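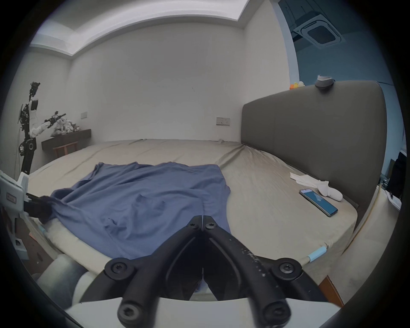
# Sobre a Lendeno

A Lendeno grava demonstrações de tarefas domésticas para equipas que treinam robôs. Dobrar roupa, fazer camas, arrumar gavetas, pôr e levantar a mesa. Trabalhamos em Trambridge, no segundo andar de um antigo armazém de mobiliário, e temos uma oficina mais pequena em Dornesholm, onde se montam e reparam as garras.

Os nossos clientes são laboratórios universitários e fabricantes de robôs de serviço. Chegam normalmente com uma lista de tarefas e com um robô que ainda não sabe fazer nenhuma delas. Nós entregamos as gravações, anotadas e verificadas, no formato que o cliente usa.

## Como começámos

Começámos com três pessoas, vindas da manutenção industrial e da costura. O primeiro trabalho foi uma encomenda de toalhas: 40 toalhas iguais, dobradas em quatro, vezes sem conta, durante todo o mês de dezembro. O cliente ficou com as gravações e nós ficámos com as toalhas, que ainda hoje servem para formar quem entra.

Depois vieram os pedidos de camisolas, calças e lençóis de elástico. Percebemos cedo que a roupa mole era o que quase ninguém queria gravar, pelo tempo que demora e pela quantidade de tentativas que se deitam fora. Continua a ser a maior parte do que fazemos.

## O que fazemos

Há duas maneiras de mostrar uma tarefa a um robô, e usamos ambas.

- **Garras de mão.** O operador segura uma garra em cada mão e faz a tarefa com elas, à velocidade que a tarefa pede. Cada garra leva uma câmara que vê os dedos e aquilo em que eles pegam. É o método que usamos quando o cliente quer muitas demonstrações em casas e quartos diferentes, já que o equipamento cabe em duas malas.
- **Comando à distância.** O operador conduz os braços do robô a partir de um posto próprio e vê o que as câmaras veem. É mais lento e cansa mais, mas os movimentos ficam registados no corpo da máquina que os vai repetir. O nosso posto de comando chama-se Trevor. O nome vem da etiqueta de uma caixa de peças e ficou.

Muitos projetos misturam os dois métodos: primeiro um conjunto grande com garras de mão, depois um conjunto pequeno por comando à distância, para afinar.

## Como trabalhamos com roupa

Uma camisola amarrotada em cima de uma cama não tem um ponto certo por onde pegar. O operador procura a gola ou a ponta de uma manga, fecha os dedos sobre uma prega e puxa o suficiente para perceber como está o resto da peça. Quando a prega escapa, volta a pegar. As tentativas falhadas ficam no registo, marcadas como tal, e é o cliente que decide se as quer usar.

Antes de cada série, a peça é amarrotada e largada de novo. Não a alisamos entre tentativas. Também mudamos o lado da cama por onde se começa e, quando o projeto o permite, a cor do lençol.

As malhas dão mais trabalho do que os tecidos lisos. Esticam, enrolam nas pontas e prendem-se nos parafusos das garras se o operador se aproximar demais com a parte de trás dos dedos. Por isso as séries com malha são mais curtas e têm pausas marcadas.
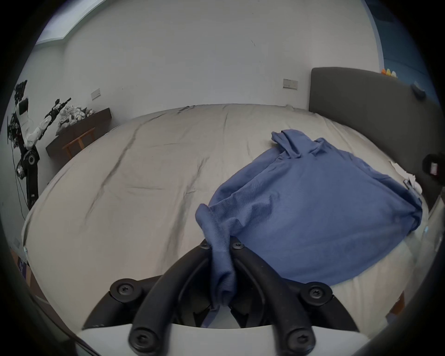 ## Os operadores

Quem grava connosco passa por uma formação antes de trabalhar para um cliente. Os primeiros dias são só com toalhas. Seguem-se camisas, camisolas e, por fim, peças aos pares, como meias, que parecem simples e raramente o são com uma garra de dois dedos.

Pedimos três coisas a um operador:

1. Que mova as mãos com calma e sem parar a meio de um gesto.
2. Que mantenha o ponto de contacto à vista da câmara.
3. Que diga quando uma gravação saiu mal, mesmo que pareça boa.

A terceira é a mais difícil de ensinar. Uma dobra torta vê-se no fim. Um puxão dado com o corpo em vez de com a garra só o operador é que o sentiu, e o robô vai tentar repeti-lo.

Os turnos são de manhã ou de tarde. As garras pesam pouco ao início e bastante ao fim de uma hora, e o horário está feito a contar com isso. Todos os operadores têm contrato com a Lendeno e são pagos por tempo, nunca por número de gravações.

## O equipamento

As garras são montadas em Dornesholm. Os dedos gastam-se nas pontas e são substituídos quando deixam de fechar por igual. Cada garra tem uma ficha com as datas de calibração e as peças trocadas, e uma cópia dessa ficha segue com os dados entregues.
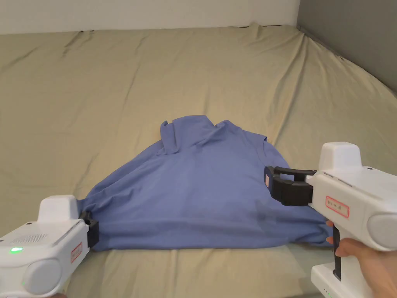
*Peça azul segura em dois pontos, com uma garra de cada lado.*

As câmaras são calibradas no início de cada turno. Quando usamos mais do que um ponto de vista, os relógios são acertados ao mesmo tempo, e uma série em que as imagens não batam certo é repetida do princípio.

## O que entregamos

Cada entrega inclui as imagens, as posições das garras ou dos braços, a abertura dos dedos ao longo do tempo e uma descrição curta de cada tentativa. Uma segunda pessoa revê tudo antes do envio. Em projetos novos, mandamos primeiro uma amostra pequena, para que o cliente a experimente no seu próprio sistema e nos diga o que falta.

Não gravamos em casas habitadas sem autorização escrita de quem lá vive e não reutilizamos gravações de um cliente noutro projeto.

## Visitas e contacto

Recebemos visitas em Trambridge, da parte da manhã e com marcação. Quem quiser pode experimentar um par de garras e tentar dobrar uma toalha. Para pedir um orçamento, envie-nos a lista de tarefas, o tipo de robô e o formato de dados que utiliza. As candidaturas para operador estão abertas todo o ano, e não é preciso ter experiência com robôs.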